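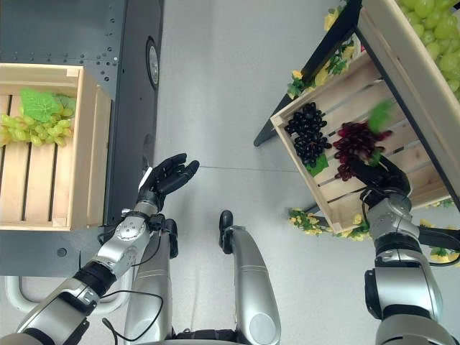

Doesn't a tilted crate always sell more, came the question after the Barkton session, and why bother with the flat one at all? I'd be careful. The claim goes back to one Sirwood trial of 178 shoppers, all in November, and the stock was changed halfway through. I wouldn't hang a layout on it.

Week 4: Fruit displays, crates and props

Slatted wood reads as "farm" to most people. Whether it makes them buy is another matter – Bomstead put it in the handbook with no source.

Artificial grapes are fine for practicing layout. They don't bruise, leak or roll, so don't trust your timings with them.

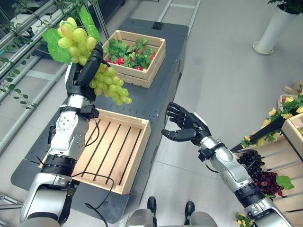
Color is the part I'd keep. Try green grapes next to red fruit, then dark grapes next to red, and write down which you could tell apart from the doorway.

Reading: Shehu, pages 62 to the end of the chapter. Skip the sales table.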